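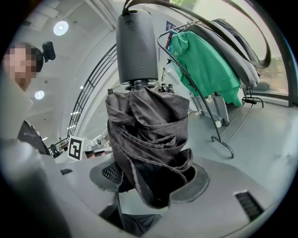

Panel upgrade done, so happy with it!

ohmbrewer
Finally swapped out the old fuse box in our place in Plultbridge and I can't stop flipping breakers on and off. Went from 60 amps to 200! We used Bater and the bill was $3894, permit included. Two guys, one day, power back on by 5 pm. I can run the dryer and the microwave together now, which my kids think is a very sad thing to be excited about.

tworeceptacles
Congrats! Love a clean panel. Did they label it or leave you guessing?

ohmbrewer
All 28 spaces labeled, typed too. I nearly hugged them.

kneewall
Nice, but that price seems steep to me. Lins did ours in May for a good $1141 less, same size service.

tworeceptacles
Did yours include a new meter base though? That adds up fast.

kneewall
No, ours was fine and stayed. Still think it's high.

ohmbrewer
Mine had a new meter base, new ground rods, and a whole-house surge protector – that last one was $263 by itself. Worth it to me with our storms.

kneewall
OK, the rods and meter base I get. I'd skip the surge thing and buy good strips.

pigtail_pat
Strips won't save your furnace board, ask me how I know! Get both. Next up, ohmbrewer: car charger?

ohmbrewer
Already pricing one – Pranel is coming out to quote it tomorrow morning!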